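Minutes – Kurkutora project catch-up, Monday, 10 am

Present: Eckhard Wunderlich, Bình Cao, and me taking notes (badly, I had a sandwich in the other hand).

1. Last week's actions
Bình finished relabelling the Bukov recordings. Hooray! Eckhard still owes us the write-up on the calibration method and says he'll have it done before the Stiner visit. I've put that in writing so he can't wriggle out.

2. Hand-held gripper results
This took up most of the hour. Bình trained on 498 demos done with the hand-held grippers and nothing else, and the policy got to 60 per cent on the tidy-up task. I was chuffed – Eckhard less so, as he'd like to see it on items the model hasn't met before we tell anyone at Fröhlich. Fair enough. We agreed to go up to 1,000 demos and keep 4 items out of training.

We had a good long natter about handled things like brushes. Bình reckons where you grab them matters more than how many demos you have, and wants the grasp point logged for every take. Eckhard favours leaving it free and seeing what the model makes of it. We'll try both.
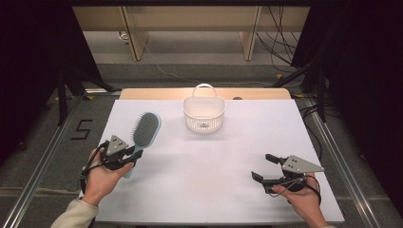 Hairbrush held at the neck in the left gripper, right gripper open, basket behind.

3. Actions
Bình – add the grasp point field to the log sheet.
Eckhard – calibration write-up (yes, again).
Me – pick the held-out items and book the room for next time.

Finished at 11.05.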